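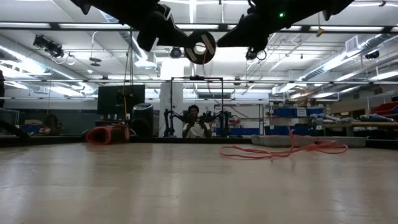 Hagedorn Yard Residents' Association
Minutes of the May meeting, held in the back room of the Drolitz, 7.30 pm

Present: Ineke Visser (chair), Spyros Dimitriou, Tiina Vainio, Leonie Pfeiffer, Janaína Conceição (minutes), and a fair crowd from Kudlow Street who had been told there would be a vote.
Apologies: the ward councillor, for the third meeting running.

1. Minutes of the last meeting
Agreed, after "heated" was changed to "full" in item 4 at the request of the person who had been heated.

2. Gemano's revised plans for the old depot
Ineke had been to the developer's drop-in and reported back. The scheme is now for 196 flats, as before, but the tower has been moved to the other end of the site, where it will take the light from a different set of people. Gemano describes this as having listened.

The affordable share has gone down to 36 flats. Spyros asked what it had gone down from. Ineke said the boards at the drop-in did not dwell on that, and the young man standing beside them had only started with the firm that week.

Tiina has read the daylight report, all of it, and was thanked. It finds that the effect on Kudlow Street would be "minor to moderate" and reaches this view partly by treating the ground-floor kitchens as corridors. Several owners of corridors spoke. Tiina will write to the planning officer with floor plans of six of the houses. Anyone on the even side who still has their estate agent's particulars should put a copy through her door, and please not the originals, as she has been given two sets of deeds already.

Leonie said she would like it minuted that she is in favour of flats being built on the depot and is tired of being looked at. Minuted. She felt the objection should stick to height and daylight and leave out the paragraph on the character of the area, given that the character of the area at present is a locked gate and a burnt sofa. A man from number 20 defended the paragraph, which he had written. After some time it was agreed to keep one sentence of it. He is to choose which.

Vote on objecting to the height of the tower: carried, one abstention.
Action: Tiina (letter), Ineke (to ask for an extension to the comment period, again).

3. Petition
Spyros reported that the petition needs 1000 signatures before the council has to debate it. We are short. He was asked how short and said he would prefer to give a figure once he had removed the ones in the same handwriting. Sheets are still out at the launderette and the chip shop. The chip shop sheet will have to be copied out again.
Action: Spyros.

4. Right of way behind the depot
The hoarding has crept over the footpath by the width of a pram, as established by a pram. Janaína rang the council and was passed to Highways, who said Planning, who said Highways. She has now written to both and copied each into the other's letter.
Action: Janaína, to keep going.

5. Any other business
Leonie asked whether the association has a view on the name "The Hagedorn Quarter". It has several. Held over.

Somebody has left a green umbrella.

Next meeting: same room, same time, in June. Gemano have been invited and have said they will try to send someone.

Meeting closed at 9.40 pm, when the darts team came in.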